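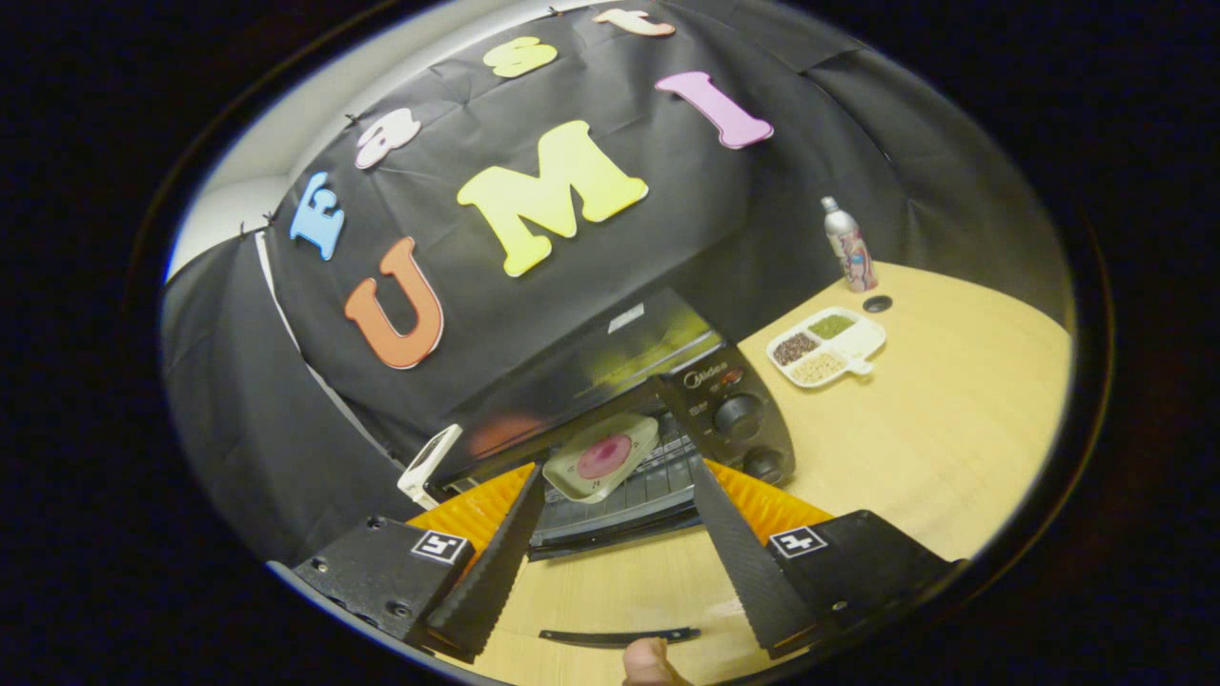
Yupin Jitpraphai writes that the answers on the old version of this page assumed a reader who already knew the difference between a watt and a kilowatt-hour, and asks for that one to go first. It now does.

Ondex plug-in meter: frequently asked questions

What is the difference between W and kWh on the display?
W is the rate at which the appliance is drawing power at that moment. kWh is the total it has used since the last reset. An appliance drawing 720 W steadily for two hours uses 1.44 kWh. Your supplier charges by the kWh.

What is the largest load I can plug in?
3000 W. Above that figure the display flashes and the alarm sounds. The meter does not cut the supply. Switch the appliance off at the wall and do not use it through the meter again.

My kettle reads 2991 W but the label on the base says 3000 W. Is the meter faulty?
No. The rating on a label is given for a stated voltage, and the voltage at your socket moves up and down during the day. A heating element draws less when the voltage is low. Press MODE twice to see the present voltage.

The reading for my oven keeps dropping to nothing and coming back.
The thermostat is switching the element on and off. The W reading is no use for working out running costs in this case. Reset the meter, run a full cooking cycle and read the kWh figure at the end.

Can I use it with an extension lead?
Yes, provided the meter goes into the wall socket and the lead goes into the meter. Unwind a reel fully before use. The meter then shows the total for everything on the lead and cannot separate one appliance from another. Do not plug one meter into another.

How long should I leave it on a fridge or freezer?
At least a day, and preferably a week. A shorter test may catch the compressor in an unusually busy or quiet spell. Frost-free models also run a defrost heater now and then, which shows as a short, much higher reading.

How do I enter my tariff?
Hold COST until the first digit blinks, then use the arrows. Enter the unit rate only. Leave out the standing charge, as you pay it whatever you use. The Ondex stores two rates; the change-over times are set under CLOCK — set the clock first or the second rate will not be saved.

Are the readings lost in a power cut?
Totals and tariffs are kept. The clock is held by a small internal cell, which charges while the meter is plugged in. A meter that has been in a drawer since September will probably need its clock setting again.

It shows 0 W but the television is on standby.
Loads under 0.5 W are shown as zero. Many newer sets fall below this. Leave the meter connected and look at the kWh total after a few days, but expect it to read low.

What does E118 mean?
The internal temperature is too high. Unplug the appliance, then the meter, and let both cool. If the code returns with a small load, or if the pins or case are discoloured, stop using the meter and send it back.

Can I connect it to the Wodum app?
Only the model with a blue RESET button. The grey-button model has no radio and cannot be upgraded.

Can I use it outdoors or in a bathroom?
No. It is for dry indoor sockets only.

Where do I send a faulty meter?
To the Rarumach returns desk, with proof of purchase and a note of any error code. Meters bought through Lazaridis go back to Lazaridis.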